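About Carora Linen

Welcome, and thank you for stopping by. We look after towels — washing them, drying them, mending a hem when it needs it, and above all folding them.

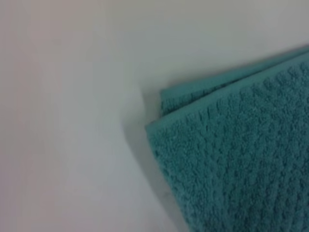

How we began

Carora started in a single room behind a shop on Brurnow, with 2 washing machines, a long table and one very patient customer, a small guest house that had run out of cupboard space and patience in the same week. They wanted somebody to take the whole pile away and bring it back ready for the bathrooms. We said yes before we had quite worked out how we would carry it all, and spent most of that first April going up and down the hill with bags over both shoulders.

We have a proper laundry now, and a van, and we look after 70 guest houses, small hotels, salons and swimming clubs. The guest house is still with us, and still rings if the bath mats are late.

What we do

We collect in the morning, usually before 10, and bring everything back the next working day. Bath towels, hand towels, face cloths, mats and robes are all welcome. You can send us your own, or hire from our Kos range, which comes in white, stone and teal. Hire customers can change colour once a year at no charge, and quite a few of them do when they redecorate.

Mending is done in the same building. A loose hem or a pulled loop is usually put right before the towel goes back on the shelf, and if something is past saving we will tell you and ask what you would like done with it. Old towels that nobody wants back are cut down for cleaning cloths, or go to the animal shelter along the road.

About the folding

People do ask us about this, so it deserves a few lines. Terry is a thick, springy cloth and it has its own ideas about where it would like to sit. We fold by hand, on a plain pale table that is wiped down between loads, and we smooth the hems flat with the palm before the next fold goes over. If your shelves are narrow, or you like your towels in thirds, do say so. We keep a card for every customer with their fold written on it — there are 351 cards in the box at present, counting the old ones we can't bring ourselves to throw away.

Visiting us

The front counter is open from 8 until 4. Household customers are very welcome, and there is no smallest order. For anything over 200 pieces, please ring the day before so that we can keep a space in the van. Parking is easiest on the Desero Road side, by the green gate.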